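About Us

Mirnetti Players. Community theater in Ketville, going since a bunch of us got tired of driving an hour to see a play.

Who we are

Teachers, nurses, a couple of retired mail carriers, kids who should be doing homework. Nobody gets paid. Auditions are open to anyone 7 and up, no experience needed, no headshot, no monologue unless you want to do one. Cold reads from the script are fine. Come once, see if you like it.

What we do

Two mainstage shows a year, one in January and one in early summer. Usually a comedy and then somthing heavier. In between: staged readings, the teen one-acts, improv nights when enough people sign up. We did a musical once. Would do another, need a pianist. If you play piano please write to us.

Where

The old Sikora Feed building on the north side of Ketville. Seats on three sides, stage on the floor, no curtain. Parking in back, use the gravel lot and not the bank's. Entrance with the ramp is on the alley side. Restrooms are past the lobby on the left. Heat works now.

Last season we sold 1,653 tickets, almost double the year before. Thank you. Most of that money went to the roof and the rest to script rights, which keep going up.

Ivima Workshop

Our backstage arm. Sets, props, costumes, lights. Runs all year even when there's no show up. You don't have to act to be a member and plenty of our people never set foot on stage. We teach flat building, basic wiring, hemming, quick changes, how to run the board. Bring closed shoes and clothes you don't care about. Under 16 needs a parent in the building.
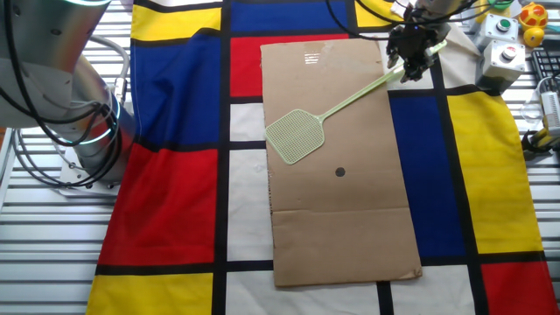 Mondrian-print cloth spread out on the table.

We take donations of fabric, lumber over 6 feet, working lamps, hats, and old suitcases. No couches please. We have enough couches. Call or email before you drop anything off, don't leave it by the door becuase it gets rained on.

Joining

Membership is by the season. Students half price. Covers the newsletter, a vote at the annual meeting, and 2 free tickets to any mainstage show. Forms are in the lobby or we can mail you one. Ushers see the show free, member or not.

Box office opens an hour before every performance. Cash or card. Messages on the phone line get answered, may take a few days during tech week.

Page updated Jul 28, 2024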